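Grosar Hand Tool: Study Set-Up Guide
Section 5. Recording the Bedroom Laundry Tasks

5.1 What this section covers

Use this section when you record the folding and stacking tasks for the Makhubela study. The study compares two ways of training a policy for handling cloth: one uses demonstrations recorded on a table, the other uses demonstrations recorded on soft furniture such as beds. The bed recordings are made with the Grosar hand tool, either one tool alone or a pair.

Sections 3 and 4 must be finished first. If the jaws have been taken apart after Section 4, repeat the width calibration before you continue.

5.2 Before you start

You will need:

Two Grosar hand tools, charged
The Fidbridge sync unit and both cables
The printed marker sheet for the mapping pass
A bed with clear access on at least one long side
One set of garments from the study list
The session log

Leave the bedspread on the bed. The method depends on the cloth being handled on top of other cloth, so do not pull the cover flat or swap it for a plain sheet. Write the bedspread colors and texture in the log.

Room lights should stay as the resident normally has them. Do not add lamps. If daylight changes a great deal during a session, stop and start a new session number.

Caution: Keep fingers out of the linkage while the trigger is being squeezed. The pivot joints can pinch skin.

5.3 Mapping pass

1. Connect both tools to the Fidbridge unit and wait for the steady light.

2. Place the marker sheet near the middle of the bed.

3. Hold one tool at chest height and walk slowly along the open side of the bed. Point the tool at the bed first, then at the walls, the door and any large furniture. The tracker needs fixed edges, and a bed alone does not give it enough of them.

4. Return to your starting point and hold still until the tone sounds.

5. Remove the marker sheet. Leave doors in the position they had during the pass. A door that is moved later can shift the whole track.

Note: If the tone does not sound within 46 seconds, repeat the pass at a slower pace. Plain walls are the usual cause. Open a door or include more of the room.

5.4 Task A: Moving a folded stack

Task A tests whether the policy can lift several layers together without pulling the stack apart. The stack should have layers of different thickness. A darker garment at the bottom works well, as the boundary with a light bedspread is easy to find when the recordings are labeled.

1. Fold the garments and stack them on the bed, well away from the edge. Do not square the stack up. Ordinary folding by hand is what we want.

2. Start recording on both tools and tap the jaws together once for the sync mark.

3. Bring the main tool in low, with the jaws open and one finger pad on each side of the stack. Aim for the bottom garment. If the pads meet a higher layer, the lower ones tend to stay behind.
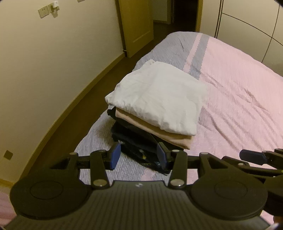 4. Close the jaws slowly until the bottom layer begins to bunch, then hold for a moment.

5. Use the second tool to support the stack from the side. It may enter the main tool's view. Do not discard a recording for this reason.

6. Lift, move the stack to the target area and set it down. Open the jaws fully before you back away.

7. Tap the jaws together again and stop recording.

Record 18 repeats of Task A for each stack. Refold the garments after every third repeat, and change the order of the layers at least once.

Note: Drops and failed grasps are kept. Mark them F in the log with the repeat number. The training script uses them to fit the grasp check described in Section 7.

5.5 Task B: Picking up a single garment

Task B uses one garment with an elastic waistband. Elastic gathers the cloth and gives the edge a shape that changes each time it is put down. In the January trials, policies trained only on table recordings often closed on the flat cloth below the band and missed the edge. Stellan Hellström's notes from those trials are in Appendix C.

1. Lay the garment on the bed at a slant. Leave any folds that form by themselves.

2. Choose one end of the waistband as the grasp point and write it in the log as L or R.

3. Approach from the body side of the garment with the jaws open. One pad should come down on the cloth and the other should stop at the end of the waistband.

4. Check that both pads are in view before you close. If your wrist is turned too far, one pad will block the other and the repeat cannot be labeled.

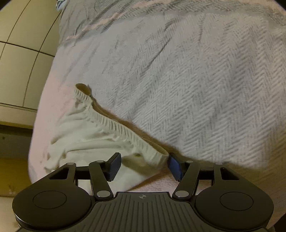
Figure 5-2. Jaws open at one corner of the garment, Task B, step 4.

5. Close the jaws on the band. Avoid gathering the bedspread along with it. If the bedspread lifts, open the jaws, mark the repeat F and begin again.

6. Raise the garment until it hangs free, hold it for two seconds and lower it to the bed.

Record 12 repeats from each end of the waistband. One tool is enough for Task B. Switch the second tool off so that it does not write empty files.

Caution: Do not drag the pads across quilted or raised fabric with the jaws under load. The pad surface wears quickly and worn pads change the grip. Pads should be replaced after roughly 16 sessions.

5.6 Checking the recordings

Check the files before you leave the room. A second visit means a new mapping pass, and the two sets cannot be merged.

1. Open the session in Dondstead and play the first and last repeat of each task.

2. Look at the track line. It should be smooth and should return near its starting point. Jumps larger than the width of a pad mean the mapping pass has failed.

3. Compare the jaw width graph with the video. The lowest point should match the moment the pads close on cloth.

4. Confirm that every F in the log has a file.

5. Copy the session to both drives and sign the log.

If the track jumps but the jaw graph is good, keep the session and send it to Amanuel Lemma with "track only" in the subject line. Some of these can be repaired. If the jaw graph is missing, the session has to be recorded again from 5.3.

Continue with Section 6 for garments on hangers.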